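Toàn Thái cleans the same desk for a living. He has cleaned it, by the tally taped to his door, 421 times since June, and he would like it known that his own kitchen has not benefited.

Thái runs data gathering at Bumeo, a small outfit on the second floor above a tile showroom. His people put on a glove full of sensors, pick things up, put them down again, and hand the recordings to a model that is supposed to learn tidying from them. The model is called Pundness. "We let the interns name it," he says. "We don't do that now."

I had expected the hard part to be the software. Thái says the hard part is cloth.

"A mug is a mug. You can turn it around and it's still a mug. You drop a dish towel and you've got a shape that has never existed before. Then you drop it again." He demonstrates with his scarf, which lands in a heap on the floor between us and stays there for the rest of our talk.

So the sessions lean heavily on rags and crumpled cloths, set among the ordinary stuff of an office desk. Each setup gets a number and a one-line goal, such as "clear a path to the mouse" or "stack the cloths." Thái writes the goals himself and keeps them vague on purpose. His early ones ran to half a page, and everybody who followed them moved like a man defusing a bomb.

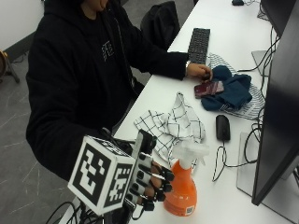
Đức Hứa joined as a demonstrator and now trains the others. He came from a restaurant kitchen, where he was told he was too slow. At Bumeo he was told he was too fast.

"You wipe a table at home, you're thinking about dinner," Hứa says. "Your hand does six things at once. Then Toàn plays it back and asks why I pinched the corner before I lifted it. I don't know why. I've been pinching corners my whole life."

His rule for newcomers is to leave the mistakes in. If a bottle tips over, stand it up and keep going. The first batch, 101 recordings made under the old rule, had every fumble edited out, and the model that came of it had no idea what to do when anything fell. "It just sort of waited," Hứa says. "Like a teenager."

They threw out 100 of them. I ask about the survivor.

"Sentimental reasons," Thái says. "It's my mother folding a napkin."

The present target is 162 usable sessions for a customer called Simska, which wants to know whether Pundness can cope with desks it hasn't met. Thái won't guess. He is more willing to talk about what counts as usable, a subject on which he and Hứa have been disagreeing since Sunday. Hứa would keep a run where the demonstrator changes his mind halfway. Thái would cut it.

"People change their minds," Hứa says.

"Not on my disk space," says Thái, and goes to look for a clean rag.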